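Visit Report: Open Day at the Bedoma Robotics Lab, Prirkgate

Reading time: 4 min

For our unit on automation at work we had to visit a place that uses or builds robots and write up what we saw. Our group picked the Bedoma open day in September, mostly because it was in Prirkgate and we could get there by bus. Doors opened at 9 and we got there a bit late, so we missed the welcome talk. Somebody lent us their notes on it.

What the place does. Bedoma teaches robot arms to do household chores. Picking up, wiping, sweeping, putting stuff back on shelves. They don't write out every movement in code. People do the chore themselves while holding a pair of grippers, one in each hand, and the recordings go into training. The project is called Dina. There is a partner firm, Aguirre, that handles the arms, but they only had a table with leaflets so we didn't learn much there.

First stop was the arm demo. One arm, one bin, some sponges. It picked up a sponge, dropped it, picked it up again and got it in the bin. People clapped. Then it went for the edge of the bin and had to be stopped. The staff were pretty relaxed about it and restarted it, which took longer than the demo did. We asked how many recordings that one skill was trained on and the answer was 724. Seemed like a lot for sponges. They said it was on the small side.

Second stop, the collection rooms. For me this was the best part of the visit. Each room is set up like part of a normal home or office, and a collector works through short tasks with the two grippers. Visitors could watch and then ask questions. Floor jobs are apparently the annoying ones – you look down the whole time and your back gets tired. I wrote down that each gripper has a marker cube on it, black and white pattern, used for working out where the gripper is in the room. If the cube gets covered the recording may be no good.
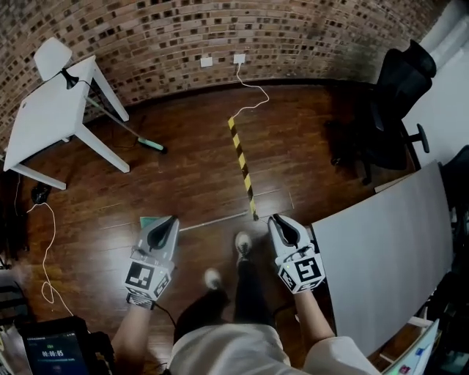
One thing said during the questions was that the hardest habit to lose is using your fingers, you want to just let go of the gripper and grab the thing, and new people do it all the time in their first week. Another visitor asked if it would be easier with only one gripper. The reply was that for some jobs yes, but long objects really need two hands and most chores have a long object in them somewhere.

Then we got to try it. Only 2 of us per group because of time. The grippers were heavier than I expected and you have to squeeze harder then you think. My task was moving a cup from one side of a table to the other. Sounds easy. I knocked it over on the first go and on the second I held it sideways. My partner did much better. Ours weren't saved, it was only for practice.

How the recordings are checked. Short talk, slides, quite fast. My notes are messy here. Every recording gets watched by a person and marked keep or drop. On one day last spring they made 312 and a big share got dropped, I did not catch the exact number. Usual reasons: marker hidden, task not finished, started moving before the recording began. Slow and careful is not always better either, because the arm learns the slowness too.

What we learned
- There is a lot of hand work behind a robot that looks like it works alone
- Lighting and room layout matter more than we thought
- A simple chore has many small steps, we counted them wrong in our prep sheet
- The job of collector didn't exist in any of our textbook chapters

Problems with the visit. Too many people in the hallway, couldn't hear half the checking talk. No time for the workshop upstairs where the grippers get repaired. We should of prepared more questions about pay and working hours, since the assignment asked for the jobs side and we only have one paragraph on it (see appendix, still being typed).

If we went again I would skip the leaflet table and stay in the collection rooms the whole time.

Comments (3)

Good report, but where is the appendix?

I was in the afternoon group and the arm got the sponge in first try. Guess they fixed something at lunch.

My arms hurt after two minutes with those grippers. Respect to the people doing it all day!

Contact the course page team | © Student Projects, Prirkgate | Back to top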